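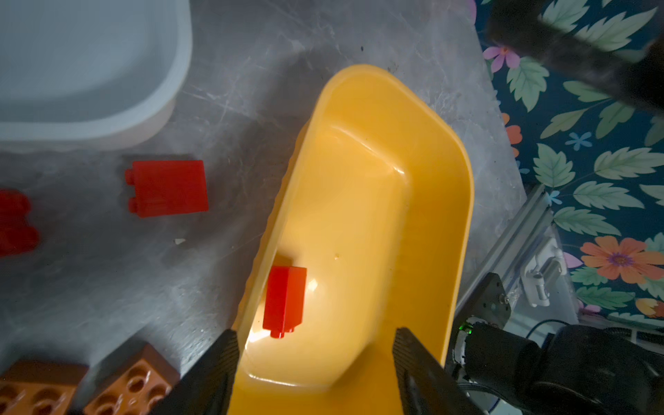

Section 5. Sorting loose bricks by color

The Sisar guide that most people download says you can sort 1,000 bricks in one sitting. Maybe. Start with a handful and see how you feel.

1. Set out one tray per color on a flat, hard surface. A yellow tray is fine for red bricks. Matching the tray to the brick looks nice and does very little else.

2. Tip the bricks straight onto the table. Keep the pile small enough that you can see every piece without digging.

3. Move one brick at a time and set it down inside the rim. Dropping from a height is supposedly faster – in my experience they bounce out.

Note: Orange and brown are the troublemakers. Under a warm bulb they look the same to me, so check them in daylight before you call the tray done. 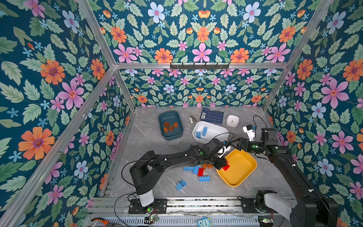
4. Leave clocks, books and desk clutter at the back, away from the pile. The Tustden method wants the table completely bare. I've tried both and couldn't tell the difference.

Caution: Small bricks are a choking hazard. Check the floor and any rug nearby before you walk off.

5. Stop after 200 bricks and look over each tray. Strays are easy to spot at this stage and a pain later. A clock in view helps if you tend to lose an evening to this,
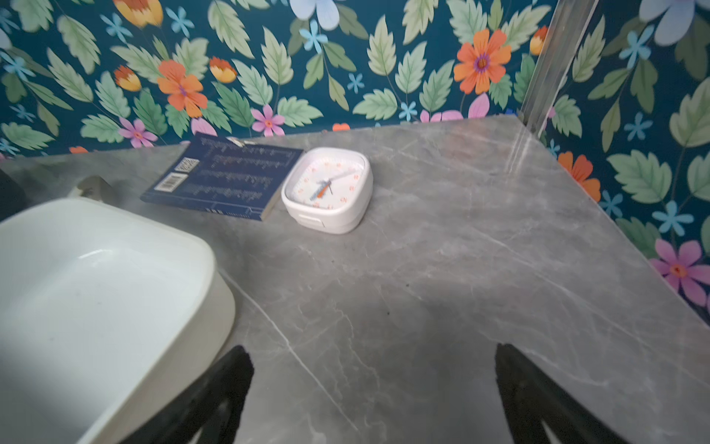
though I wouldn't bother timing yourself. Speed charts like Herrero's assume clean bricks, good light and no interruptions.

We use cookies to remember your settings. Accept | Manage

Comments (2)

Stilter: Did 1,196 on Friday and still found blue in with the red. Trays are overrated.

brickdrawer: Agree on orange and brown. Is it worth splitting by size too, or just color?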